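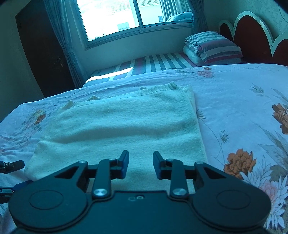
How Does a Song Get to Number One?

You have probably heard a grown-up on the radio get very excited about a chart. It is a list. People have been getting excited about this list for longer than your grandparents have been complaining about what's on it.

What gets counted

Long ago, charts counted records sold in shops. You paid, you carried the thing home, and that was one sale. Now most people listen online, so the chart counts plays too. One play is worth much less than one sale, which seems fair, as pressing a button is easier than saving your allowance for 6 weeks.

Let's make up some rules for a place called Drinora. In Drinora, 1,000 plays count the same as one sale. A band called Duvico has a new song, "Soup Again." It sells 184 copies and gets 4,000 plays. The plays add four more to the score, so Duvico ends up with 188. In Drinora, that's a hit. Real countries are bigger and their sums are longer.

Does my listening count?

Yes, a bit. Playing your favorite song all night while you sleep mostly doesn't. The people who add up the charts thought of that trick before you did, and many charts put a limit on how many plays one listener can add. Your family will be grateful.

Why do old songs come back?

Look at a chart in December and you'll find songs older than your teacher. They aren't new, but everybody plays them at once, and the chart only cares what was played that week. In January they vanish again, like the good cookies.

A song can also come back when it turns up in a movie. Suppose Tsolakis, a singer who last had a hit when phones had cords, gets one song into a cartoon about a badger. By Saturday every kid in Drinora is humming it, and Tsolakis is on the chart again - above Duvico, who are being very grown-up about it.

Is number one the best song?

It's the song that scored the most that week. Whether it's the best is a different question, and you can argue about that one in the car.

Try it yourself

Ask your class to vote for one song each, every week for a month. Write the top 4 on the board. Call it the Hamano Chart, or something sillier, and see how long the winner lasts.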